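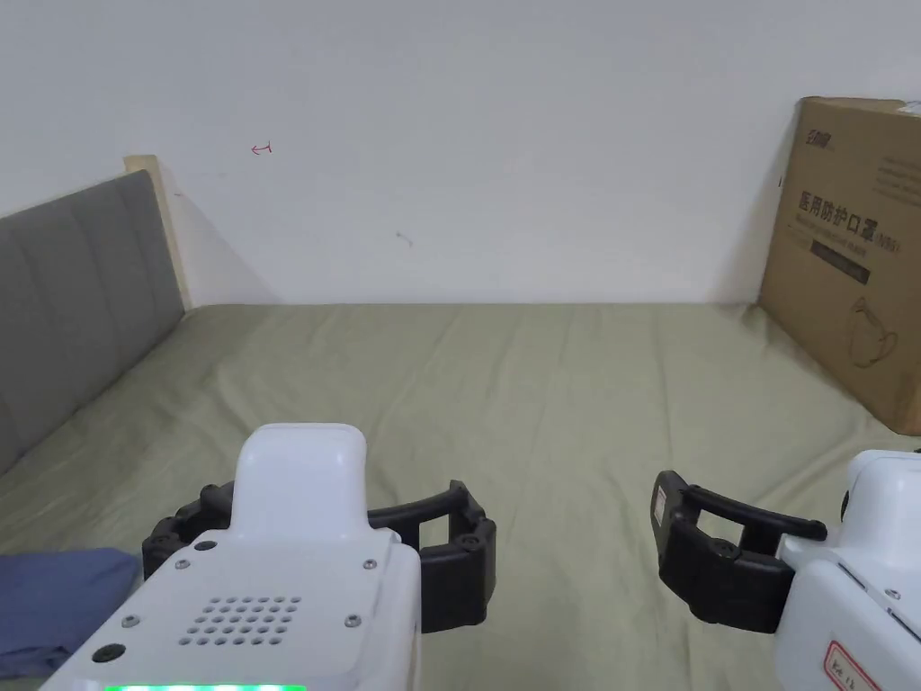 *Figure 1. Bed with sage-green fitted sheet and grey upholstered headboard.*

**Progress report: Hurkach guest linen durability study**
Prepared by Violeta Urrutia for Clotilde Deschamps, Wed 26 March

**Laundering.** The trial holds 231 fitted sheets from two mills, Fornetti and Nirketti. All have reached the wash count set for this period. Total wash cycles logged across the stock stand at 2,753. Load weights were within the agreed limits except in one week, when the Courtois laundry ran short of detergent and five loads were held over. Those loads are entered under the following week.

**Fabric tests.** Shrinkage along the length is higher in the Fornetti stock. Seam strength does not differ between the mills so far. Elastic recovery has been measured on the Nirketti sheets only; the Fornetti samples are waiting for a replacement clamp.

**Colour.** Fading is graded against unwashed offcuts kept in a closed drawer. Grading for the second half of March is not finished.

**Spending.** Laundry charges are within budget. Carriage is over, owing to the extra collection for the held loads. We ask to move the unspent training money to cover it.

**Next period.** Fit the clamp, complete the elastic tests and send the first set of worn corners for microscopy. Courtois has still to confirm its drying temperatures in writing.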